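Search this site Enter keywords Go

Maltwood Newsletter
June 23, 2020

Teleoperation: notes from the second collection round

The second round of remote-control demonstrations at the Rarkbridge lab closed with 414 usable episodes. Emiliano Vidal ran the operator station for most of them. Elisa Lombardi handled resets and labeling.

Two changes were made after the March round. The glove mapping was rescaled so that a relaxed operator hand corresponds to an open robot hand, which removed most of the drift in the finger joints. Episodes are now trimmed at the first commanded motion. Previously the idle time at the start was kept, and the trained policy learned to wait.

Operators work in blocks of 62 minutes, including calibration. Past that point approach paths get shorter and grasps get sloppier, and both carry over into the data. Episodes with more than 2 regrasps are set aside and will be used for a separate recovery set.

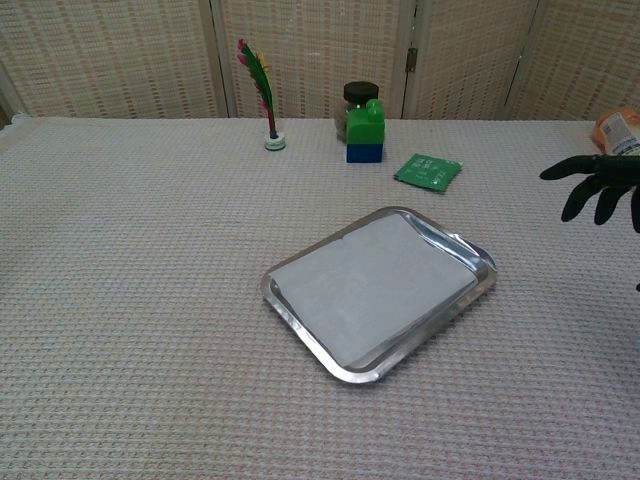
Object layout is changed by hand between episodes, following a printed list. The list mixes shapes that call for different grasps, and it does not group them by difficulty. A feathered shuttlecock on a small round base wants a light pinch low down, while a flat sachet lying on the cloth has to be approached nearly level with the fingertips. Stacked toy blocks in front of a lidded jar add occlusion from the chest camera. The steel tray is lined with white paper, and its bare rim still reflects, so depth readings there are masked before training.

The next round uses the Martinelli wrist mount and adds 80 episodes of two-handed transfer. Mistard users should update the logging plugin first.

Filed under: Robotics > Teleoperation, Lab Notes

Comments

jdk_controls: Are the idle frames discarded or just masked? We kept ours for baseline force readings.

E. Vidal: Discarded from training, kept in the raw logs.

pell44: Would like to see the glove scaling values if they can be posted.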